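April 2023

Ski technique app, working notes

Back on the turn detector for Usus after the last of the snow testing. The Toltby recordings are all copied over now. 579 usable runs, after throwing out the ones where the phone had slid round in the pocket or the skier forgot to press start until halfway down. I kept the rejected ones in a separate folder in case we want them for the "phone is loose" warning later.

Main problem is still the short turns. On long carved turns the detector finds the edge change cleanly and the left and right counts match what Þröstur noted down by hand. When the skier shortens up, two turns get merged into one, nearly always at the steep bit under the second lift tower. The smoothing window is too long for that rhythm. I had it fixed at one length for everybody, which was fine for Þröstur, who skis like a metronome, and poor for the rest.

Changed it so that the window follows the last few turns. If they get quicker, the window shrinks, down to a floor. Reran everything overnight. Total came out at 3701 missed or merged turns across the whole set, which is still too many but clearly down on the fixed window. Most of what remains is in the first seconds of a run, before there is any rhythm to follow. We could simply not score the start. I would rather do that than guess.

Side-slipping is also being counted as a very long turn. Added a rule that there has to be some change in heading. It catches the plain cases. It does not catch the ones where somebody slips and drifts across the hill at the same time, and I don't have a good idea for those yet.
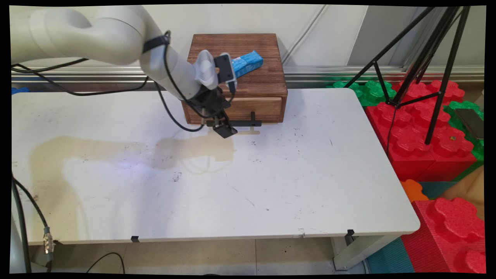
Went through the pole plant timing with Þröstur Briem on the phone. He thinks the hint "plant earlier" comes up far too often and that learners will start stabbing at the snow to make it go away. He is right that we only infer the plant from the wrist and do not know where the pole tip is. Agreed to show it once per run at most, at the end, and to word it as a question. He will send new wording. He also wants the drill with hands held forward moved ahead of the one with the poles across the wrists. Easy change, the order is only a list.

Boot sensors. The Fogh pair is back from charging and the left one still drops out when it gets cold. Put it in the freezer in the kitchen for the length of a lunch and it stopped sending after 17 minutes. The right one carried on until I took it out. Swapped batteries between them and the fault stayed with the left unit, so it isn't the battery. Have written to them and asked for a replacement. Until it comes, don't use left boot pressure for anything we mean to show to people. The runs affected have an L in the file name.

Amia test group: answers from the skiers are in. Short version:

The slow motion clips are what they open first. Several never found the drills page.
Voice hints in the ear are liked on the lift and disliked while skiing.
The word "angulation" means nothing to beginners. Use "tip the knees in" on the first level and bring in the proper word on level 2.
The score out of a hundred annoys the good skiers. One said it dropped after what he felt was his best run of the day. Checked it. He had skied moguls, which we don't handle at all. The app should say so and give no score.

I have turned the score off by default in the test build. It can be switched back on under settings, and we will see whether anyone does.

Video: the chase footage is still out of step with the phone data by a bit, and by a different bit every day. Clapping the poles together in front of the camera at the start works well if people remember. On the days they didn't, I lined things up by the first hard turn, which is good enough for teaching clips and not for measuring anything. Marked those days in the log.

Still to do before the glacier days in May:

– ignore the first seconds of each run in the scoring
– message for moguls
– new drill order
– find out if the glacier lift company minds us putting a tripod beside the piste
– spare pocket straps, the wide sort
– chase Fogh about the left sensor

The build with the new window is on the shared drive. Please don't mix its results with the old ones, the turn counts can't be compared.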